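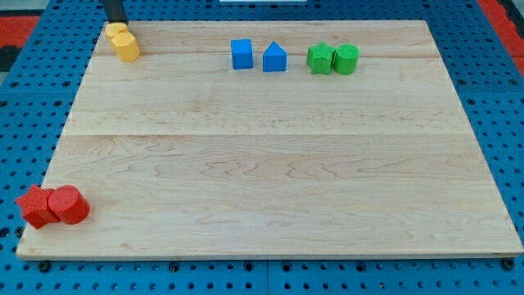

Blocks grouped by color on a pale wooden board, with yellow, blue and green along the far side.

Sorting by color is the first job most children give a set of blocks. Shape comes later, and it takes longer.

The Estora workshop in Lozano sells its blocks in sets of 14, with a board to set them out on. Cylinders are the ones small hands pick up first. Stars are harder – the five points make them awkward to stand beside anything else.

Parents ask which board to buy. A light, plain one is best, as strong colors show up well against it. Keep the grain and skip the paint. The board should be wide enough to leave a gap between one color and the next.

The workshop sold 1,225 sets last year. It opens again in June, with a second size of cube.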